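Naomi kept the foam blocks after the centre in Mernley closed. Gladys thought she should have left them for the skip. They were dented and picked at, seventeen years of small fingers, and the purple one was the worst.

"Who's going to want them?" Gladys said.

"I don't know yet."

She tipped the bag out on the stone tabletop and pulled the curtain across behind it. Her grandson Nassoro was due at four. He was seven and had barely spoken since the move from Ondirari. Naomi sorted the blocks by colour, then thought better of it and mixed them up again.

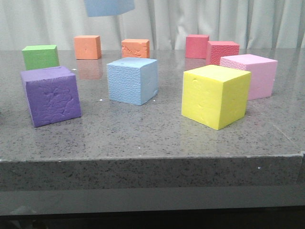
Gladys put the kettle on. When the boy came in he stood near the table with his coat still zipped. He picked up a green block and pushed his thumb into it.

"Somebody's bitten this," he said.

"Probably," said Naomi, and went to find the biscuits.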